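Industry and work › Automation › Workplace studies › Gristov workshop

Reading time: 5 min

Overview | History | The bench | Effects on staff | See also

Automation at the Gristov workshop

The Gristov workshop is a small repair and assembly business that takes in household goods, control boards and kitchen equipment, and it has become fairly well known among people who study working life for the slow and rather good-natured way in which it brought robots onto its benches. The project under which this was done is called Rakport, and the name is now used by the staff for nearly everything connected with it, from the arms themselves to the shelf where the spare cables are kept.

History

Before Rakport the workshop ran entirely by hand. Goods came in at one end, were opened, sorted, tested and put back together at a row of benches, and went out at the other, and a good repairer was expected to do all of it. The work was pleasant in its variety but hard on the wrists and shoulders, especially the testing, in which the same knob might be turned, the same plug pushed in and pulled out, for the better part of a shift. In its last full year of hand work the shop handled 3,721 items, of which 1,726 needed some kind of repeated testing.

Borghild Rønning, who was then running the benches, had been asking for help with the testing for a long while. What she had in mind at first was a simple fixture, a sort of clamp with a motor on it, and a few of these were built and are still in a cupboard. They did well enough with one model of appliance and badly with the next, and every change of product meant an afternoon with a screwdriver. A robot arm was proposed one November, mostly on the grounds that it could be taught a new job without being rebuilt, and the first was set up in a corner of the main room.

The bench

Work at a Rakport bench is arranged so that a person can lay things out quickly and step back. Small parts go on a tray with a raised rim, which keeps anything that rolls from ending up on the floor, and practice pieces such as a board fitted with knobs are used while a movement is being taught. The arm carries a black gripper with narrow fingers, and most of the patience goes into bringing those fingers down beside a part at a useful height and angle. Everyday objects – mugs, bowls, folded cloths – are kept close by, as the shop's goods are mostly things people use at home and the staff like to try the arm on the real article.
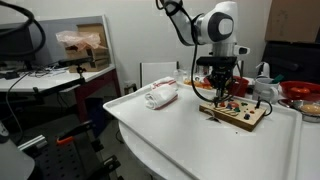 Kjell Grønli has said that the teaching is the part he would least like to give up, that it took him longer to get used to than he cares to admit, and that he now thinks of a knob quite differently, having had to work out where his own fingers go when he turns one. He has also said that he was against the whole business for the first 17 weeks and sees no reason to hide it.

The taught movements are kept in a program called Zitier, where each one has a plain name, a short note on what it is good for and the initials of the person who made it. The initials were Rønning's idea. They let a newcomer know whom to ask, and they give the older hands a certain quiet pride, which can be heard at the coffee table whenever somebody's routine is borrowed for a new product. The collection passed 600 entries some time ago, though a fair number are variations on the same few turns and pushes.

Effects on staff

The most noticeable change was in how the day is divided. Testing used to fill whatever hours were left over, and people dreaded it in proportion. It is now planned for the morning, when one person minds two arms and the others are free to get on with repairs, and the task of minding goes round by rota. Some enjoy it. Others find that watching is more tiring than doing, and after a good deal of talk the turns were shortened to two hours with a proper break between them.

No jobs were cut when the arms came in, and this had been put in writing beforehand, but the jobs did change in ways that suited some better than others. Two repairers who had always preferred to work without a screen moved over to the intake counter, where one of them has stayed. Pay was a sore point for a time as well. Teaching an arm was at first treated as ordinary bench work, and only later given its own small supplement, backdated after some firm letters from the staff.

Training is done in pairs. A beginner spends the first weeks beside someone who knows the bench, laying out trays and learning where to stand, and is then given a movement of their own to teach from start to finish. Sore wrists are mentioned less often in the shop's yearly health talks than they used to be, while stiff necks and tired eyes are mentioned more, and the screens have since been raised.

A second workshop, at Reuter, took up a version of the same arrangement and has kept in friendly contact ever since. It runs a single arm and shares its movements through Zitier, but it does not use a rota; whoever has taught a routine also minds it. Opinions differ between the two places as to which way is fairer, and the question comes up again every time they visit each other.

See also

Bench work
Job rotation
Teaching by demonstration
Zitier (software)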